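Planning and Buying for Automation Projects
Beven course notes, unit 4: Hand-held grippers and small collection kits

Read this before the seminar and bring the blank costing sheet from unit 2. You'll need a calculator. All prices are in pounds and exclude VAT unless the notes say otherwise.

Units 1 to 3 dealt with fixed equipment: arms on pedestals, conveyors, guarding. Most of that is bought once, installed by the supplier and written off over several years. Hand-held gripper kits are cheaper and get planned badly for that reason. The order is small enough for one signature, so no one draws up a proper list, and the project then spends its second month waiting for parts.

The work itself is simple to describe. An operator holds a gripper by its handle, closes the fingers on an object, moves it and lets go, and the session is recorded for training a robot later. The jobs are household ones. Taking a spoon out of a holder and putting it back is a typical first task, and it is harder on the equipment than it sounds. The handle is thin, the bowl is heavy for its size, and all the grip comes from two narrow pads.
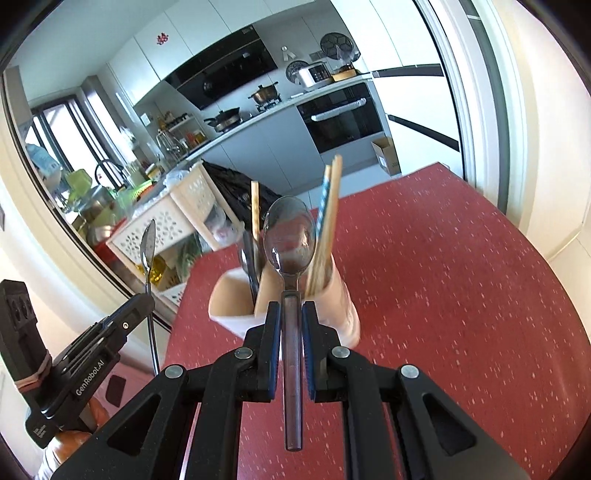
COSTING / SMALL KITS

The case for this unit is the Jalali kitchen project. The team had a ceiling of £3,483 for equipment and had to get 18 months of use out of it. The ceiling did not cover wages or travel, which came from another line. It did cover delivery.

Start with the main item. The Jondura quote was £1,307 for one kit: a pair of grippers, one battery set, one charger and a carry case. The team wanted to run two operators at once, so two kits:

Two kits at £1,307: £2,614
Left under the ceiling: £869

A good many students stop there and report that the project is comfortably under budget. Go on to the second list, which is everything that the first list needs in order to work for the full period.

Finger pads, spare sets, plus screws and straps: £260
Storage drives and card reader: £345
Delivery, both ways for one repair return: £84
Utensils and household objects: £55
Second list, total: £744
Held back: £125

The £125 is small for a contingency. It was accepted because the second list already carried a repair return and a stock of pads. If you hand in a plan with a contingency this thin, you'll be asked where the risk has gone, so have an answer ready.

Some remarks on the lines.

Pads. The coloured strip on the inner face of each finger is a wearing part. Treat it like brake pads on a van. Ask the supplier for a price per set and for the number of sets they'd send with a new kit. Ask too whether the operator can change a pad on site with a screwdriver. If it has to go back to the workshop, add the days lost to your timetable.

Pins and linkages. The fingers open and close through jointed arms on pivot pins. Play in these joints changes the opening of the fingers. A buyer can't judge the wear from a data sheet, so ask for a returned unit to handle, or ask another customer.

Straps and mounts. Cheap parts, easily lost, and they stop a session as surely as a dead battery. Buy spares with the first order and you pay for delivery once.

Storage. Always underestimated. Work out the hours of recording per week first, then double it to allow for a backup copy. The Jalali team costed one copy in their first draft and had to redo the line.

Household objects. Put them in the plan even though the sum is small. If they are left out, someone brings them from home, they go missing, and later sessions can't be matched to earlier ones. Keep one box of objects with a written list inside the lid.

Monthly cost. Divide the whole ceiling by the working life:

£3,483 over 18 months: £193.50 a month

Use this figure when you compare buying with hiring. A hire price lower than £193.50 a month for the same two kits deserves a second look, but check what the hire firm charges for worn pads and for early return. Check also whether storage is in their price. It usually isn't, and if you compare a hire price for kits alone, you should set it against the kits alone:

£2,614 over 18 months: £145.22 a month

Mixing up these two figures is the most common error in marked work for this unit.

Getting quotes

The rule on this course is 3 written quotes for the main item. For the second list one quote per line is enough, and a printed web price will do for anything under £100. Send every supplier the same request. If one of them is told that two operators work side by side and another isn't, the quotes can't be compared.

Your request should state:
the number of operators working at once
the kinds of object to be picked up, with the thinnest and the widest
the length of a session
where the work is done (home, workshop, shop floor)
the date by which kits must be on site
who pays carriage on a warranty return

The point on thinnest and widest is often skipped. A finger opening that suits a mug may close poorly on a single chopstick, and a plastic holder needs a wide opening if it is to be moved with the utensils still standing in it. Write both down. The supplier can then say yes or no to each.
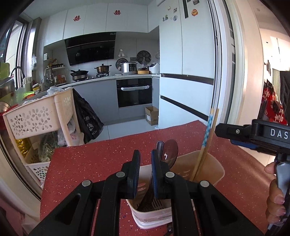 PREKOV, March

Notes from the site visit for the Jalali project. These are copied from the buyer's log with small corrections. Students should mark each remark as capital, running cost or no cost.

Kitchen with a red speckled counter that curves at the edge. Room for two grippers at one end, though elbows get close when both are at the same holder. Plan the tasks so that the operators approach from different sides. No cost, but it needs to go into the task sheet.

Objects in use: spatula, spoons, wooden chopsticks, patterned chopsticks, a plastic holder. All from the ordinary shops. The polished spoons reflect the surroundings, and the team would like some dull ones as well for comparison. Add to the household line.

The home is lived in. There is food and cookware on the surfaces, and we shouldn't ask for it to be cleared, as ordinary clutter is what the project wants. It does mean that the kit needs its own place to stand between sessions. A folding trolley was suggested. Price one, and if it's over £60 use a plastic crate.

Daylight from the window is strong. Sessions later in the day will need lamps, and there was no lamp line in the budget. Either the timetable keeps to daylight hours or the money comes out of the £125. The team chose the timetable.

Charging. One charger per kit, both in use at the same time. Take an extension lead of our own. The sockets near the worktop are wanted for kitchen appliances.

Carry cases. Stairs, no lift. One person can manage one case. Two kits therefore means two people or two trips, and the travel line should say which.

End of log.

Planning the sessions against the money

Once the kits are bought, the cheapest way to waste them is to leave them idle. Make a calendar for the full 18 months with the sites down the side. Enter the weeks when no site is available, then the weeks for repair. Whatever is left is your real working time, and it is always shorter than the figure in the proposal.

For the Jalali plan the tasks were put in three groups. Single objects out of a holder came first, then moving the holder itself, then emptying a container on to a table and picking out the contents. The last group needs the most time to reset. Chopsticks roll and cross over each other, spoons end up underneath, and somebody has to put everything back before the next attempt. If your plan allows the same minutes per attempt for all three groups, it is wrong, and the running costs taken from it will be wrong too. 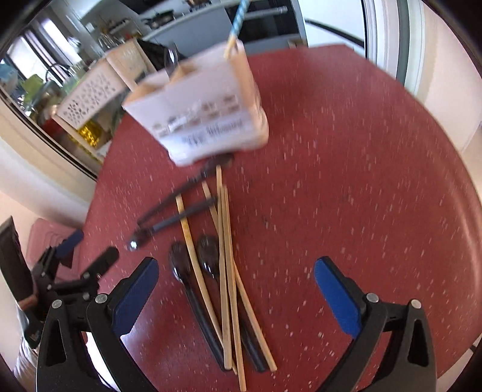 Reset time also affects how many objects you buy. With a second identical set in a spare box, one operator can put the first set back while the other carries on working. For a few pounds this saves more time than any change to the gripper would. The Jalali team took it out of the £55 line without going over.

Thin items lying flat on a hard surface are the hardest on the pads. The tips touch the table, and the edge of the pad gets scuffed. If the third group makes up a large share of your timetable, raise the number of spare pad sets to match. Don't spread the pads evenly over the months.

Replacement and resale

At the end of the working life you have three choices: keep the kits as spares, sell them or send them back under a supplier scheme. Assume a resale value of nil in your plan. If the kits do fetch something, it goes into the next budget. Plans that rely on a resale price to come in under the ceiling will be returned unmarked.

Exercise for the seminar

1. Redraw the Jalali budget for one kit only. State what happens to each line in the second list. Some lines halve and some don't.

2. The supplier offers a third kit at the same price of £1,307. Show how far over the ceiling this takes the project if the second list stays as it is, and say which lines could not in fact stay as they are.

3. A hire firm quotes £138 a month for two kits, pads charged separately. Compare with buying over the full period. Show your working and name the figure you compared against.

4. Write the request for quotes for a project of your own choice, one side of paper at most.

Hand in the costing sheet with question 3. Sheets without a contingency line will be given back for correction. Unit 5 covers maintenance contracts, and you should keep your answer to question 1 for it.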